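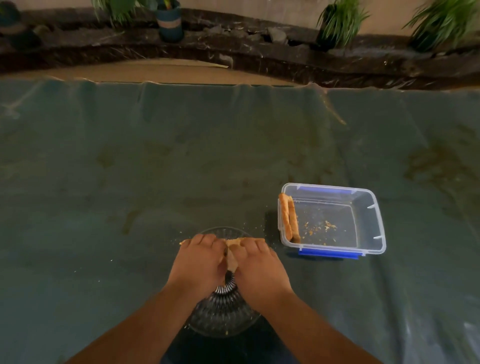

Nima Kermani
Thread starter, 583 posts

Tearing up bread for the stuffing tonight and I need you all to settle something. I've always done it by hand, straight into the big cut-glass bowl, sitting on the ground with a tarp down so I can just shake the crumbs outside after. My sister-in-law says I'm nuts and should cube it with a knife like a normal person. Who's right? Recipe wants 400 grams of bread and I've got a dinner to feed!

nellis_22
Hand torn, always. The raggedy edges soak up the broth and then get crispy on top. Cubes come out like wet dice.

Clorkum
Gonna disagree. Cubes cook evenly. With torn bread I get one piece that's mush and the next one is still dry in the middle. Serrated knife, 2 minutes, done. Also is that a painting tarp?? I'd put a clean bedsheet down.

Nima Kermani
Thread starter, 583 posts
It's the camping tarp, and the stains are old, they don't come out (I've tried). The bread goes in the bowl, Clorkum, I'm not eating off the floor lol

Shokri
My grandmother tore hers for everything, stuffing, meatballs, bread pudding. She'd stick her thumbs in the middle and pull so you get the soft part open. But she left it out overnight first. Is yours stale? Fresh bread just squishes.

Nima Kermani
Thread starter, 583 posts
Bought it yesterday, so not very. Could I dry it in the oven after it's torn?

nellis_22
Yep, 250 for half an hour, stir it once. Spread it on a sheet pan, don't leave it piled up.

Clorkum
Half an hour isn't enough for big chunks, which is kind of my whole point about cubes. Go 45 and check the fat ones.

Kestska
Team tear, but smaller than you think. Thumbnail size. And save whatever lands on the tarp for the birds, mine go crazy for it.

Shokri
Please don't give the birds a bunch of bread, it's not good for them.

Kestska
It's crumbs, Shokri. They'll live.

Nima Kermani
Thread starter, 583 posts
OK, tearing it small and doing 45 in the oven. Now, celery: raw or cooked first?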